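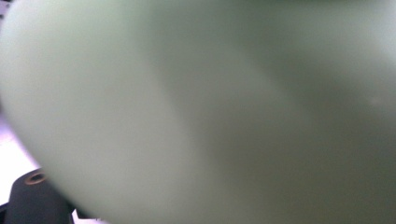 The mint green, from very close up.

I've had the Paulík floor cushion since January and I like it more every week, so it's time I wrote it up. It's made by Nosunar, it comes in four colors, and I went for the mint after going back and forth with the gray for far too long. So glad I did! It's a soft, pale green that goes darker and a little olive on the side away from the window, and I keep noticing it when I walk past.

Mine is the 30-inch one. I paid 89 dollars at Liltow, the shop on the corner by the library, where Annick Joly let me sit on all the display ones for as long as I wanted (I took her up on that). Delivery would have been extra but I carried it home, and it was light enough that I only stopped once.

Comfort first. It's firmer than you'd guess. You sink in a couple of inches and then it holds you, which my lower back loves. I read on it most evenings, and it's the right height for the coffee table if you eat dinner on the floor like we do. My daughter lies across it on her stomach to do puzzles. It has kept its shape really well so far, though I do flip it on Sundays and give it a good thump.

The cover comes off and goes in the machine on cold. Getting it back on is a two-person job, or a one-person job with a lot of grunting. Mine came out of the wash the same color it went in, coffee spot gone.

A few gripes. The zipper pull is tiny. There's no handle, and I'd use one every day. It smelled a bit like a new shower curtain for the first week, so open a window.

I also tried the Istum cushion, which my friend Vendula Halás has in her den. It's cheaper and wider, and fine for kids, but I hit the floor through it after half a movie. For me the Paulík wins easily, and I'm already saving for a second one, probably mint again.

Posted May 7, 2021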